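Monday, late

Slept badly and got up before the alarm. It rained until the middle of the morning and then stopped, and the gutter over the back step is still dripping as I write this. I must call about the gutter. I have written that sentence in this diary before.

I spent the first part of the day on the Pacheco boxes. There are six of them, all from my aunt Cremilda's apartment, and I had told Selma I would have them sorted by the end of March. I opened the first one at the kitchen counter with my coffee and found it was almost entirely letters. They are tied up by sender, with the sender's name on a slip of card. My aunt worked in the records office at Prendine for most of her life and kept her own papers the same way she kept theirs.

Most of the letters are from Vanderleia Vieira, who was her friend from school and who moved away when they were both in their twenties. I remember Vanderleia only as a voice on the phone at Christmas. Her handwriting is small and leans to the left, and it took me a page or two before I could read it at normal speed. She writes about the price of fish, about her knees, about a neighbor who plays the radio with the window open. In one she copies out a whole recipe for coconut rice and then crosses out the last line and writes, "You know this part." I don't know this part. I looked for another letter that might have it and didn't find one.

I had meant to skim them and I read them properly, so I got through one bundle and it was past noon.

Edivaldo called at lunch. He wants to know if I'm coming to the meeting on the bus route. They are planning to drop the stop at the bottom of Jullau Street, and he has 100 signatures and would like more. I said I would come if my shoulder was all right. He asked what was wrong with my shoulder and I told him, and then he told me about his, and we were on the phone a good while. I will probably go. I use that stop in winter.

After lunch I walked down to the hardware store for picture hooks and came back with picture hooks, a packet of lettuce seeds and a new washer for the bathroom tap. Fitted the washer. The tap still drips, though more slowly. The old washer was as hard as a button.

I have been trying to cook at home on weekdays again. The winter was mostly toast and soup, and I could feel it by February. So the plan is one pot of rice or beans at the start of the week and then whatever vegetables need using up. Tonight it was rice, with cabbage and an onion, and a fried egg on top. I tried to do it the way Vanderleia's letter says, at least as far as the letter goes, but I had no coconut milk and used stock. It was fine. A bit plain. I ate it at the table with the second bundle of letters next to me and got a spot of egg yolk on one of the envelopes, which I'm annoyed about.
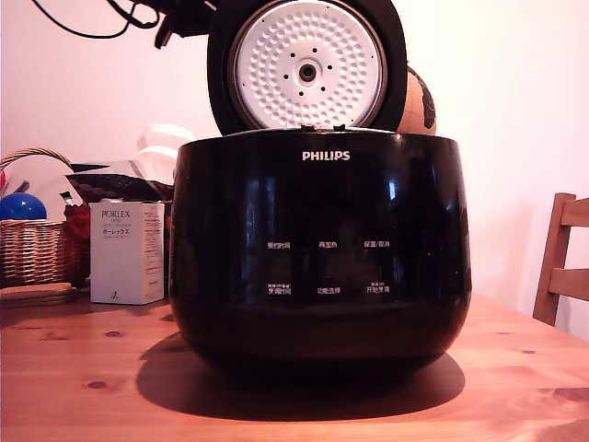
Selma came by after supper to return the ladder. She stayed for tea and looked through some of the letters. She is much faster than I am at this kind of thing. She thinks I should make two piles, one to keep and one to offer to Vanderleia's family, if there is any family. I hadn't thought about that. They are my aunt's letters, but every word in them is Vanderleia's, and if it were my mother writing I would want them. There was a son, I think. Wellington Magalhães might know. He went to the same church as my aunt for years and seems to have kept in touch with everyone. I'll write to him this week. I have an address for him, but it may be an old one.

We talked about the apartment too. The agent says two people have asked to see it. Selma wanted to know if I minded, and I said I didn't, and then after she had gone I thought about it and found that I do, a little. It's mostly the kitchen. The rest of the place never felt much like my aunt, but she was always in the kitchen. She had a calendar from Brivlow, the insurance people, on the back of the door every year, and she wrote the weather on it each day in pencil. One word. "Hot." "Rain." "Wind." I took the last one down when I cleared the place and it's in one of the boxes, though I couldn't say which. The squares stop in the second week of October.

I suppose this diary is the same sort of habit. I started it when I retired because the doctor suggested it for sleep, and it hasn't done anything for my sleep, but I have kept on with it. When I look back it's mostly weather and gutters. I notice I never put down what people said, only that they came. So, for the record, Selma said the tea was too strong, and she said the hall would look better in a lighter color, and at the door she said I should get out more in the daytime. She is right about the hall.

Put the lettuce seeds on the windowsill to remind me. It's too early to sow them outside and I don't have a tray. There may be one in the shed behind the bicycles.

Went back to the letters for a while before bed. Found one from the year I was born, with a line about me in it. Vanderleia writes that she is glad the baby has arrived and that she hopes it will be less trouble than its father. My aunt had underlined that. I read it out loud, to an empty house, and laughed. I'd like my brother to see it. I'll make a copy at the library when I take my books back, as they are due anyway.

To do: gutter. Letter to Wellington. Coconut milk. Library. Ask the agent what time they are showing the apartment, and whether I need to move the last of the chairs out of the bedroom first. Find the calendar.

Rain again now, I can hear it on the shed roof. Bed.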